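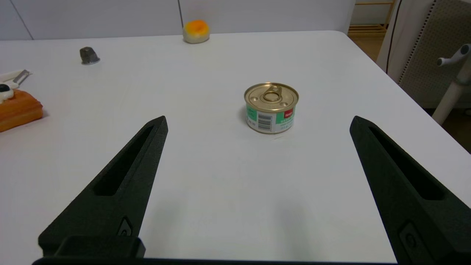
Noémi Somogyi wrote in to ask why Gredov needs a camera at the wrist at all, when a fixed one overhead sees the whole table. Her question comes up often, so it goes first.

Why a wrist camera?
The overhead view loses the object once the gripper is above it. The wrist view keeps the fingers and the target together until they close. In our tests, grasps on short objects such as food cans improved most. Tall objects changed very little.

How many demonstrations did you use?
2000, recorded by two operators over 21 days in October. Each one is a single grasp from a different starting position.

Do you leave other objects on the table?
Yes. Policies trained on a bare table went for the wrong thing as soon as a second item was added. The extra objects sit at different distances and are moved between recordings.

Does it handle shiny lids?
Mostly. Reflections caused six of the failures in the final test set – all of them with the gripper coming in at a steep angle. Volodymyr Marchuk is rerunning those with the lamps dimmed.

Can I use my own fingers?
You can, but the policy has learned what ours look like. Changing their shape or color means collecting new demonstrations. We have not measured how many.

Is the data available?
Not yet. Write to Annag Haldane if you want to be told when it is.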